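By Kinga Kerekes
December

Clutmont has begun gathering sweeping examples for its household learning system, Vivov, in a furnished house with polished marble floors. The work covers one chore: getting small items off the floor and into a dustpan with a hand brush, using two arms at once.

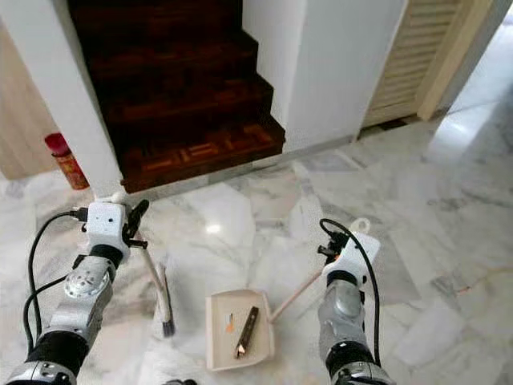
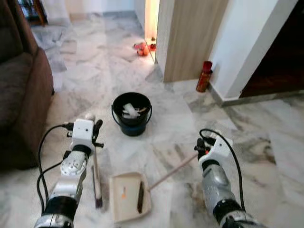
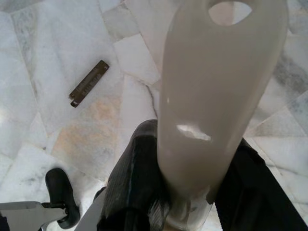 Floor work at the house. First two: brush in the left gripper, dustpan in the right, by the stairs and near a black bucket. Third: wrist camera, with a small metal object on the marble.

Each example is a full run under human control, saved with the joint positions and the camera feeds. The set stands at 2983 runs, of which 110 have been held back for testing. A run lasts 35 seconds on average. Those in which an arm strikes a wall or a step are kept but tagged, so that the system can be trained with or without them.

"The pan is the hard part," said Snædís Bergmann, who leads collection. "The brush arm can be a little off and still move the item. If the lip of the pan lifts by 2 millimetres, a thin item goes under it."

Polished stone was chosen for its glare. An earlier set, named Husa, was recorded on matt vinyl, and the system trained on it often took bright patches on stone for litter. Bergmann said the new runs are spread over several times of day, with the room lights both on and off.

The pan and brush start from a different spot in every run - a change from Husa, where both were placed on taped marks.

A second round, under the name Farkas, will add carpet and the edges of rugs. Clutmont has not said whether either set will be released.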